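Keep the Repair Counter Open

Opinion, 4 October 2019

The town of Stornby plans to close the repair counter at the Pakenlow branch library in February. The reason given is that the counter costs money and lends nothing. I think the town should keep it, and I think the argument for closing it gets the purpose of a library wrong.

For anyone who has not used it, the counter is a workbench at the back of the building, past the large-print shelves. You bring in a lamp with a bad switch or a coat with a torn lining, and a staff member who knows the work sits down with you and helps you fix it. You do most of it yourself. There is no charge except for parts. It has been running for seven years.

The yearly cost is $4000, plus staff hours that would be paid either way. Last year 262 items came across the bench. The report to the council divides one number by the other and calls the result high. It comes to a little over $15 an item. I paid more than that to have a zipper replaced at the dry cleaner on Khokhar Street, and I learned nothing about zippers.

The same report does not divide anything else in the building this way. It doesn't say what each reader of the bound county records costs us, and it shouldn't. Those records are there because a town ought to have them. We accept that a library holds things which only a few people need in a given year. The repair counter should get the same treatment.

I also hear that people can learn all this from videos at home. Some can. I have tried it. I spent two evenings on a Tromis toaster with a video paused every few seconds, and the part in the video was shaped differently from the part in my hand. At the counter I was told to turn the toaster over and look for a second set of tabs. The whole job took less time than my lunch. A video can't see what you are holding.

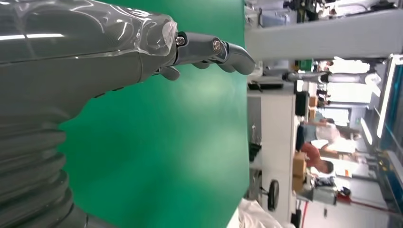 A jointed finger over a green tabletop, with a screw at the knuckle and another at the middle joint.

Screws are a good place to start on the larger problem. A thing held together with screws can be opened and closed again. A thing held together with glue usually can't, or at least not by me. More and more of what we buy is glued. My mother's iron had four screws and a diagram pasted inside the cover. Mine has a seam that has to be cut. When I asked the store what to do about the cord, they offered me ten percent off a new one.

A town library can't change how irons are made. It can keep up the habit of looking inside things first. People who have opened one appliance tend to ask about the next one before they buy it, and they ask whether the battery comes out. I now check the bottom of everything in the store, and I have put several things back.

There are fair complaints about the counter. It is only open two afternoons a week, both during working hours, so most people with jobs never see it. The sign-up sheet is on paper at the front desk and you have to go in person to get on it. The soldering iron is old. If the council wants better numbers, one evening session would do more than any study, and the sign-up sheet could go online with the room bookings.

The plan for the space is a seating area with charging outlets. The branch already has seating by the front windows, and I have never had trouble finding a chair there. I would trade a few more chairs for a place where I can bring a broken fan.

The council is taking written comments until the end of the month. They can be left at any branch or mailed to the town office. Mine went in yesterday, and it was shorter than this.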